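Bedroom Unit Stoppage FAQ
Rerivik Home Trials, Lurnalbridge
Last updated 7/30/25

What went wrong?
The robot stopped in the middle of a laundry job and stayed stopped for 22 minutes. The screen showed fault 543, which the manual defines as "other."

Was anyone hurt?
No. Ginette Deschamps was at the desk and hit the stop button. The only injury was to the schedule.

What does fault 543 mean in practice?
The hand controller and the main computer disagreed about how hard the fingers were squeezing. Each was very sure of itself. Neither would give way, so the arm locked, as designed.
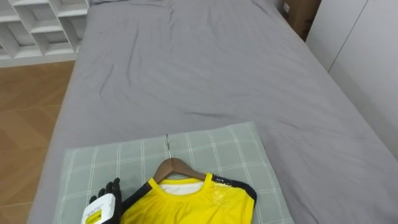 A locked hand keeps its grip, and that catches people out. Do not pull on whatever it is holding. Put the arm in service mode from the desk, wait 15 seconds, and open the fingers from the menu. Percy Villca tried pulling in October and would like everyone to learn from his thumb.

Can I just restart it?
You can, and the fault will come back when you least want company. Save the log first. Udano, who supply the hand, will ask for it, and then ask again.

How close can I stand?
Four feet while the motors are live, and more if it is on the steps. A leg fault up there is a fall, and it is heavier than you are. Watch the cable on the floor too. So far it has tripped more staff than the robot has.

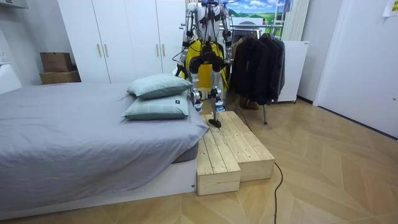
Who can clear the fault?
Ginette or Percy. If neither is in, leave the stop button down and call the Navaratnam service line.

Has it been fixed?
Partly. The new hand software is in, and the fault has been renamed. We are waiting on the rest.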